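Visit to the Hendriks open day, Nurkberg

Report on the visit of June 10, 2023

We left Gitville by minibus and arrived at the Hendriks site in Nurkberg shortly after the gates opened. Parking was on the gravel behind the goods entrance. The firm makes up cable assemblies and small wiring looms for lifts, ventilation plant and agricultural equipment, and once a year it opens the stores, the cutting room and the assembly hall to trade visitors and clubs. Most of the members who came wanted to see the cutting room. I had asked in May whether we could also see how the firm deals with offcuts and returned hand tools and gloves, as our own workshop has a standing problem with both, and the reply was that this had been given a place in the programme under the heading of Bench Housekeeping.

The programme was therefore goods in, cutting room, housekeeping, assembly hall, tea. I have written up the housekeeping part at greater length than the rest. Members who want the notes on the crimping presses should ask for the second sheet. 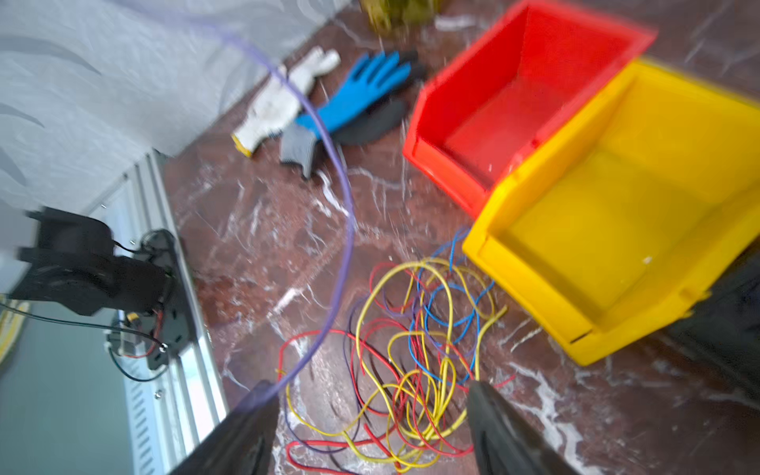
Gitville Electrical and Instrument Club — Visits Section

Goods in

The goods entrance leads straight into a racked store with reels on the lower levels and boxed connectors above. Reels are held on horizontal bars and drawn off from the aisle side. The largest drums hold up to 3000 metres of single-core and stay on the floor on cradles. Each reel carries a printed tag with the part number, conductor size, insulation type and date of receipt. The tags come off a system called Drivanar, which the firm bought for the stores and later extended to the cutting room. It appeared to be a plain list of locations with a printer attached, and the storeman spoke well of it.

We were told that part reels are the difficult item. A full reel is easily found and a finished one is taken off the system, but a reel with an unknown length on it tends to be left wherever it was last used. Hendriks weighs its part reels on a floor scale and works out the remainder from the empty weight, which is stamped on the flange. I took down the readings for one reel as a worked case: 1310 grams on the scale, 550 grams for the empty reel, leaving 760 grams of wire to be converted from the table on the wall. The scale has a large display at eye height, and the arithmetic is done by hand on the back of the tag.

Cutting room

There was a queue for the cutting room, so our party was taken round in two halves. The automatic cutters were running short leads in batches. The stripped ends were clean on the samples handed round, with no nicked strands that I could find under a loupe. Scrap from the machines drops into a trough and is of one size and one colour at a time, so it gives little trouble.

Hand-cut work is a different matter. The offcuts from the hand benches are of mixed length and mixed colour, they are thrown down as they come, and within an hour they have knitted together. This brought us to the part of the day I had come for.

Housekeeping

The session was taken by Gijs Groen, who has charge of the hand benches. His subject was the mixed bench, by which he meant any surface on which soft goods (gloves, cloths) and wire have ended up together. The materials were ordinary ones. There were work gloves in white knit, in blue with a rubber coating and in dark grey with a knit cuff; thin insulated wire in yellow, red, blue and purple, thoroughly tangled; a long purple cable lying across everything; and open storage bins in red and yellow, both empty, of the stackable pattern with a sloped front lip.

His order of work was as follows. I give it as I noted it down, with some repetition removed.

Long items first. Anything that crosses the whole working area is lifted clear and coiled before the rest is touched. In the case of the purple cable this meant starting from the end that was free of the gloves.

Gloves second. They are picked up by the cuff and shaken once over the bench. Gloves lying on top of one another are separated before they are moved, as a glove underneath will bring wire with it. Pairing is left until later, at a different table.

Wire last. The tangle is moved as a single body into a bin and is teased out from there, or it is teased out on the bench if there is room to do so. Groen preferred the bench. Several of our members preferred the bin and said so.

The bins are set out in a row at the back, within arm's reach, with the fronts facing the operator. Colour is used for the kind of article and has nothing to do with the colour of the wire. This confused me for some minutes. At Hendriks, red is for gloves to be kept, yellow is for wire to be kept, and blue is for whatever goes to recycling. A red wire therefore goes into a yellow bin. New starters are said to get this wrong for a day or so. I would be inclined to label the bins as well, and I raised the point. Groen's reply was that labels had been tried and had worn off the front lips, where the hand rubs.

The bins stack, but he advised against stacking on a bench in use. The upper bin hides the contents of the lower, and the opening is reduced to the height of the front lip.

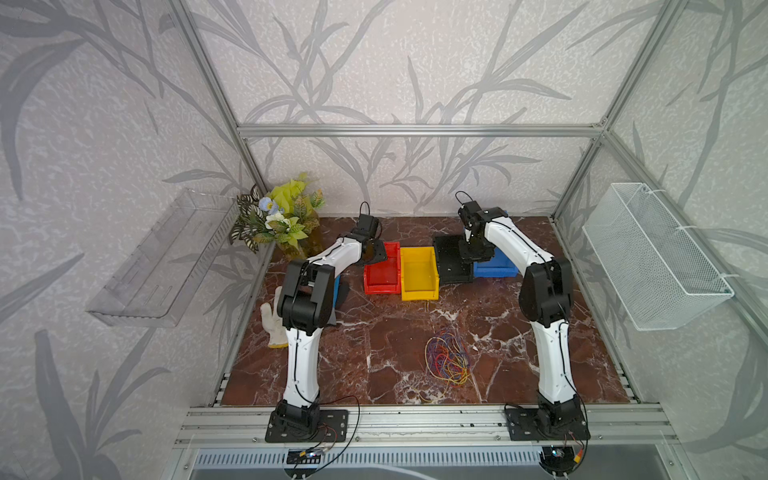

Does the tangle need to be undone at all, or can it be scrapped as a lump?

It can be scrapped as a lump if every piece is shorter than the shortest lead in current production. At Hendriks that limit is 15 centimetres. Longer pieces are pulled out and kept for test leads and for training. The firm's scrap merchant accepts mixed colours but wants copper kept apart from tinned copper, so a quick check of the cut ends is made before the lump goes.

The surroundings were more domestic than I had expected. The working surface had a reddish-brown marble pattern, the walls behind were papered with large grey leafy stalks, and there was an artificial flower arrangement in a yellowish vase in the back corner. From a practical point of view the pattern has a drawback, as the veining makes fine wire harder to pick out, particularly the red. A plain pale grey mat would be better. Our own benches are covered in brown hardboard and have the same fault to a lesser degree.

Teasing out

The second half of the session was practical and members were invited to try. The method is to find a cut end and follow it back into the tangle, holding the wire close to the point where it goes under the next one. It should not be pulled from a distance. A pull from a distance closes the loops and turns a loose crossing into a knot, after which the only remedy is the side cutters.

The heavier wire is taken out first. It has more spring in it, holds its curve, and tends to come away in one piece once its ends are clear. The thin wire is then left with nothing to hang on to and can often be shaken loose. Where a heavy wire and a thin one cross, the upper one moves and the lower one is held still with a fingertip.

I timed my own attempt but the result was not worth recording. One of our party cleared a similar quantity while holding a conversation. He winds his own transformers and has had the practice.
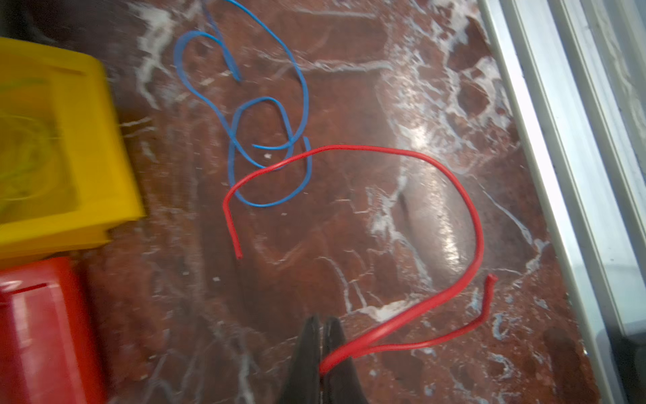 Once a piece is free it is laid out straight and sorted by length against a strip fixed to the bench edge. It is then hung over a peg by its middle. Coiling short pieces was discouraged, on the grounds that small coils find one another in the bin and the whole job has to be done again. Longer pieces are coiled to a hand's width, with the tail taken twice round and tucked. Tape is not used anywhere on the hand benches. The adhesive stays on the insulation and picks up dust, and dust was found to upset the strippers.

Kinked wire was discussed at some length. The house rule is that a hard kink is cut out and the two lengths are treated as separate pieces. A soft bend can be drawn out between finger and thumb. Insulation that has gone white at a bend is taken as damaged, whatever the conductor is like inside. I had not heard that rule before and have since applied it to our own stock of hook-up wire, with some losses.

On gloves, the practice is to keep knit and coated types apart once they leave the bench. Knit gloves go to the laundry in net bags. Coated gloves are wiped and inspected at the fingertips, and a glove with the coating gone from the thumb or first finger is discarded along with its partner if the partner is of the same age. Odd gloves in good condition are kept in a drawer by hand, left and right. The drawer for left hands was much the fuller.

Assembly hall

The hall was the last stop and we had less time in it than planned. Looms are laid up on boards with pegs in the traditional way, with the route drawn full size on paper beneath. Lacing cord is still used on one product at the customer's request. The rest is tied with nylon ties tensioned with a gun and trimmed flush. Every finished loom goes through a continuity tester and gets a tag from the same printer as the reels.

Points for our own workshop

The following are put forward for the next meeting.

Open-fronted bins to be bought for the two long benches, three colours, fixed meaning, the meaning written on the wall above them and left off the bins.

A pale mat for fine wire work.

Part reels to be weighed. We already have the parcel scale. The empty weights will need to be found and marked on the flanges — one evening's work if the reels are first brought down from the loft.

Tape to be removed from the bench drawers.

The return journey was delayed by roadworks outside Nurkberg. The fare came to the sum already collected and no supplement is due. Two members left safety spectacles in the minibus and these are in the club cupboard, top shelf.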